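Mawuli Mahama would like it known that the gripper did stop. It stopped 29 millimeters late, with its fingers shut on a padded block that was supposed to be spared the experience.

"I'd gone to get coffee," he says. "When I came back, the log had 335 warnings in it, and every one of them said the same thing."

Mahama runs grasp testing for Opoku, a small outfit in Dallside whose arm controller, Brullivura, gets its new releases tried in simulation first. The fault turned up on 06/08/2024. A force limit had been typed in as 98 where the file wanted a 6, and the safety check read its ceiling from that same file.

"So the check looked at the number, compared it to itself, and was very satisfied," he says.

Did it bother him? He takes a while over that one.

"The block is math — you can't bruise it. But the same file was due to go out to Akum, and they have a real arm, and people who stand next to it."

The ceiling now lives in a separate file that Mahama can't edit, a rule he proposed himself and has already complained about twice. The full rerun is set for October. Until then he watches each grasp from the wrist view and drinks his coffee at the desk.
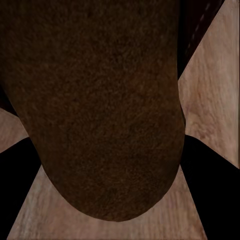
*Simulated wrist view: the two black fingers at the rounded end of a brown object.*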